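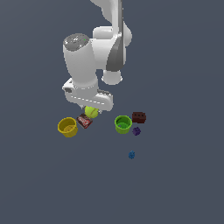 Credit: Grella / Lo

How does an art exhibition get made?
By Mei-kuen Mak

When you walk into a museum, the paintings are already on the wall and the lights are on. It looks easy. But before the doors open, many people have worked for a long time, sometimes for years.

An exhibition begins with an idea. The person who has the idea is often a curator. This word comes from an old Latin word for "to take care." A curator takes care of art and also chooses which works we will see together. At the Nerville Museum in Hellthorpe, the curator wanted to make an exhibition about rivers. She looked at 939 works in the museum store and made a first list of 249. Still too many! The rooms have space for 122.

How do you choose? You can ask what each work says to the others. A very old drawing of a boat can hang beside a new painting of a bridge, and then you start to think about how people crossed the water in different times.

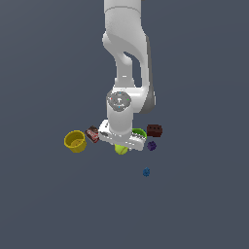 After the list is ready, the curator makes a plan of the rooms. Many curators use a small model made of cardboard, with tiny paper copies of the art. They move the copies from wall to wall until the order feels right. It is a little like playing with a doll house, only the work is serious and there are many meetings.

Some works come from other museums. This is called a loan. The two museums write an agreement, and it says how long the work will stay, how bright the light may be and who pays for the trip. Each work travels in a box that is made in its size, with soft material inside. When the box arrives, it often stays closed for a whole day, so the work can slowly get used to the air in the new building. 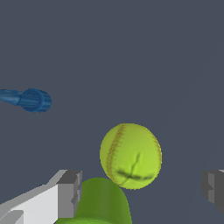 Why are some museum rooms so dark?

Light makes colors weak after many years. Drawings, photographs and old cloth are in the most danger, so museums keep the light low for them. A drawing may be shown for a few months and then go back to rest in a dark drawer.

Next come the labels. A label is the small text beside a work. It tells you the name of the artist, the title, and what the work is made of. At Nerville a long label can have no more than 100 words, and to write a short text is harder than to write a long one — try it with your favorite picture at home.
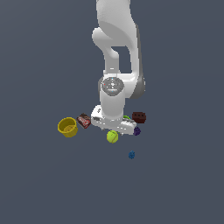 Can children make an exhibition too?

You need only a wall, some pictures and an idea that connects them. Choose five drawings by you or your friends, decide which one people should see first, and write a label for each. Then give your exhibition a title and invite your family to the opening on Sunday.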